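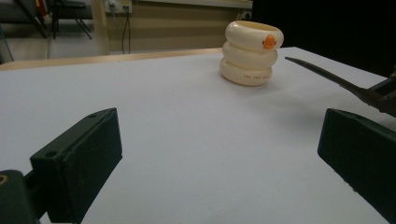 Builders wanted for the Belcombe winter group build

Hello all, and a very warm welcome if you're new to the Florard scale modelers' board! We have six places left in our next group build and would dearly love to fill them, whether you've been gluing ship kits together for decades or have one half-finished tugboat sitting in a closet (we've all got one, and it's welcome too).

The subject is harbor craft, any era, any scale. Tugs, pilot boats, dredgers, ferries, you name it. Kits and scratch builds are both fine, and so is a mix of the two. We only ask that no more than a quarter of the work be done before you join, and that you post progress pictures every couple of weeks so the rest of us can cheer you on and borrow your rigging tricks.

The October build was a lovely one, and two of the boats from it are still getting their weathering, so please don't worry about being slow.

To sign up, send a message to Elibariki Waweru through the board by 13th December with your kit or plan, the scale, and a line or two about what you'd like to try. First-timers can ask to be paired with an older hand, who will answer questions about putty, masking and so on at any hour, within reason!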